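The Skokham Incident

The form wanted to know whether anyone had been hurt. I ticked "no". Then it wanted to know whether anyone might have been hurt, and there was no box for that, only a line four inches long, so I wrote "by what?" and had it sent back to me by lunch.

I had been at Skokham for two years, which made me the senior person in a building with a leaking porch and one arm. The arm was a Camargo. It moved test tubes from a rack to a reader and from the reader to a rack, and it had done this 3,000 times in its trials without, as the brochure put it, incident. The brochure came from Valtmont, who owned us, and who also owned the people who wrote the forms.

What happened was that at ten past four in the morning the arm set off for tube one and stopped an inch short of it. It closed on nothing. It then carried the nothing across to the reader, lowered it with great care, waited while the reader read it, and brought it back. The reader reported a clear sample. The arm went on to the next one.

By the time I arrived with my coat still on, it had processed 1,556 of them.

Every one had passed. There had only ever been 24 tubes in the building, and those were in the fridge, where the evening shift had left them with a note saying DO NOT START WITHOUT THESE. The note was addressed to me. The arm had been started by a timer, which could not read it either.

I pressed the red button. This is the part I dwell on in the report. The red button is large and mushroom-shaped and has a yellow surround, and you are trained to hit it with the flat of your hand as though you mean it. I hit it as though I meant it. The arm finished putting down the tube it didn't have, went back for another, and only then gave up and hung there.

So that was the safety matter. The tubes were a fault, but a stop button that waits for a convenient moment is a different class of thing, and I said so in capitals.

Valtmont rang at nine. They had the figures in front of them and were extremely pleased.

"One thousand, five hundred and fifty-six," said the voice. "Overnight. You've never done more than 1,000."

"They weren't there," I said.

"Sorry?"

"The tubes. It wasn't holding any."

There was some typing. "It says here they all passed."

I explained about the button. The voice asked whether the arm had hit anything, and I said no. It asked whether I had been within reach, and I said I'd been standing by the kettle. It asked whether the kettle was within reach. I have since moved the kettle.

They sent a man from Kirnura, who did the software. He drove four hours, declined tea, plugged in a laptop and looked at it for most of the morning. He told me the stop signal was being put in a queue. It had joined the queue politely, behind the move that was under way and the one after, and when its turn came it had been obeyed at once. He seemed to feel this was to its credit.

"And the grip?" I said. "It's supposed to feel whether it's got hold of something."

"It does feel," he said. "It's just that someone's told it to carry on regardless."

We both looked at the settings page. The box was called Ignore Empty, and it had been ticked in May, with my initials next to it. I remembered May. In May it had been stopping every ten minutes to complain, and I'd had a cold.

He unticked it without a word, which I thought was decent, and moved the stop signal to the front of the queue, which took him forty seconds and will, I gather, be invoiced as a day. Then he asked me to run it again while he stood well back by the door with his hand over the button.

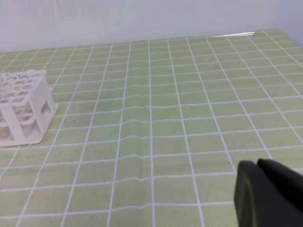 R. T. Ashdown

I left the rack empty on purpose. The green cloth was ours, off a roll, the sort with the white squares, and it had a ridge up the middle that I'd been meaning to flatten since winter. There were crumbs by the rack. He had noticed those, I could tell, and I saw him decide they were outside the scope of his visit.

I pressed start. The arm went out, closed its fingers, and stopped. A message came up on the screen: NO TUBE PRESENT. It was the most sensible thing anyone had said to me all day.

"Again," he said, and this time he slapped the button halfway through the swing, and the arm went dead where it was. He did it five more times. I think by the end he was enjoying himself.

Valtmont still wanted the form. Under "root cause" I put a cold, in May. Under "action taken" I put the name of the box, the business with the queue and the new position of the kettle. They wrote back to say thank you, and that in view of the overnight results our target had been raised to 2,000.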